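Subject: Re: [firine-users] Gripper creeping closed after a stop
Date: March 21, 2020

Hello everyone,

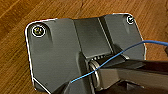
Wrist view of the bracket job, blue wire crossing in front of the metal ring.

First of all, thank you to the person who wrote in with the question below. I have been meaning to send a note about our own trouble with this, and your message finally got me to sit down and do it.

> We run a Flarkon gripper on the Firine controller and twice now the
> fingers have kept moving a little after we pressed stop. It isn't much,
> but it was enough to pinch a wire. Has anyone else seen this, and is it
> a setting or a worn part?

Yes, we have seen it, and on our side it was a setting. The job was the gray plastic bracket with the pivot in the middle, and the thin blue wire that goes past it. On the 16 cycles we logged, the fingers crept after the stop on 7 of them, by about 2 millimeters each time. That sounds like nothing until you remember how little room there is between the fingertip and that wire. We lost one wire before we caught on, with the insulation nicked right through, and I'm sorry to say my first thought was to blame the wire.

What we found was that the stop button halted the arm right away, but the gripper was still finishing its last close command. Ours had been set up from the old Roussel template, where "finish move on stop" is turned on for the fingers. Turning it off cured the creep, and we ran the same job again afterward with no movement at all. I would still check for wear in yours - a loose finger can look very much the same from the outside.

Please do keep your hands well away until you have sorted it out. One of us reached in to free the wire after pressing stop and got a good squeeze on the fingertip. No harm done, thankfully, but we now switch off gripper power before anybody reaches in, and I plan to keep it that way even with the setting fixed.

The folks at Hania have the same template as far as I know, so if you are reading this over there, please take a look at yours too. I can send our settings file to anyone who would like to compare.

Warm wishes to all of you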